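Home News Sport What's On Letters Search

Drillport lunch club saved after rent row

By Kobe Verstraete
November 2024

I'll admit I had my doubts, but the Drillport lunch club is staying put! The landlord, Bronholm, wanted to put the rent on the old Martens hall up to £1,799 a quarter, and back in March it looked as if that would finish it off. Now there's a new lease at the old rate, signed last week, and I've rarely seen so many people hug over a bit of paperwork.

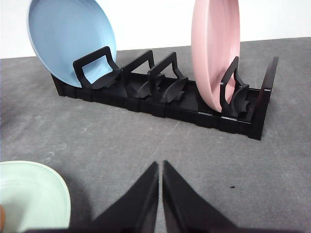
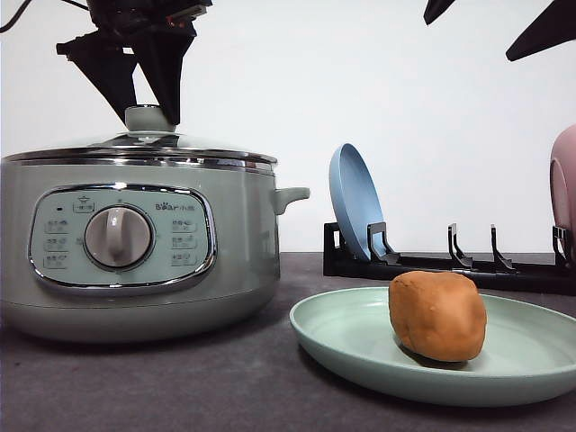
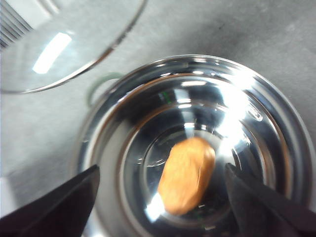
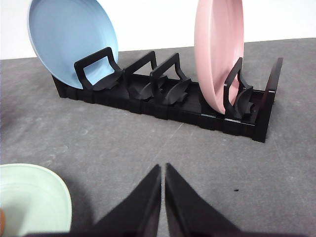 The petition had 3,542 names on it by the end (mine included, so don't expect me to be neutral). Christos Karras, who runs the club, told me he'd been ready to pack it all in over the summer. "I'd even started looking at halls in Filusska," he said, "and you know what the buses are like."

Lunch stays at £4, with over 50 regulars coming most weeks, and Jozef Smits is hoping to add a second sitting after Christmas if he can find two more cooks. He'd also like the car park gate mended, please, Bronholm. If you fancy cooking, leave your name at the library desk. I've put mine down for washing up.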